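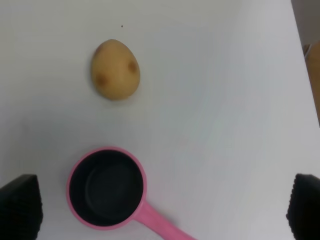

Potatoes in a rented backyard: the first full season

25th September

We moved to the place in Didcombe with a lease that says no permanent changes to the garden, so everything I grow has to be able to leave with me. For potatoes that means bags. I've had enough emails about how I set them up that it's easier to put it all in one post.

The bags

I bought mine from Wurkance, the farm supplies place out on the highway. They sell two kinds. The cheap woven ones split along the handle seam when you drag them, and I lost one that way with the soil in it. The thicker felt ones cost more and I'm still using all of them. I ended up with 7, which is as many as fit along the north fence without blocking the gate to the bins.

Roll the sides down to start with. You want a low bag when the plants are short, or they sit in shade at the bottom and go leggy. As they grow you unroll the sides and add more mix.

The mix

The first year I filled the bags with straight potting mix and it dried out every second day. Now I use two parts mix to one part compost, with a few handfuls of coir. I also throw in whatever autumn leaves I've managed to keep dry in the shed. No fresh manure. I tried it once in a bed at the last house and the whole crop came up scabby.

Seed potatoes

Buy certified seed. I know people plant whatever has sprouted in the cupboard, and I've done it too, but you can carry disease into your soil and then you're stuck with it.

I grew two varieties from the Castillo nursery catalogue, one early and one main crop. The early ones did well. The main crop was slower than the catalogue suggested and I wouldn't give it the space again. Sit the seed in egg cartons in a bright room out of direct sun until the shoots are short and stubby. Large ones can be cut, with at least two eyes on each piece, and left a couple of days so the cut side dries over.

I plant three to a bag. I tried five and got a lot of marbles.

Water

This is where I went wrong for longest. Bags dry from the sides, so the top can look damp when the middle is dust. Push your finger in up to the second knuckle. If it's dry down there, water until it runs out the bottom.

In January we were away for a week and I set up a Previnis timer on the back tap with a dripper in each bag. It cost more than I wanted to pay. The plants were fine when we got back, so I've left it on. One dripper has clogged so far and I cleared it with a pin.

Harvest

My earlies were ready 102 days after planting. The main crop I left until the tops had died right down, then gave them another fortnight for the skins to set. Tip the bag onto a tarp and go through it by hand. My best bag gave me 680 grams more than the next one, and I can't tell you why. Same mix, same seed, same fence.

Brush the dirt off and leave washing until you're going to cook them. Mine are in a cardboard box in the laundry with an old towel over the top. Anything with green on it gets thrown out, and anything nicked by the trowel gets eaten first.

The used mix goes onto the lemon tree pot and the herbs. I don't put potatoes or tomatoes back into it.

This season's seed is on the windowsill now and I'm hoping to plant in the first half of October, once the nights are a bit warmer. I'm dropping the main crop and doing earlies in every bag.

Comments (3)

fencelinegarden: Do you hill right to the top of the bag? Mine go to the top and I only ever find spuds in the bottom third.

Reply from the author: I stop a hand's width short so there's room to water. Earlies mostly set low down, so I'd say yours are normal.

mulchandmore: Try lucerne for the last top up. It's lighter to lift and the worms like it.

Recent posts
Broad beans, blackfly and soapy water
What I paid for tank fittings
A shade cloth frame for under $200
Moving a lemon tree in a ute

Get new posts by email. Enter your address to subscribe. You can unsubscribe at any time.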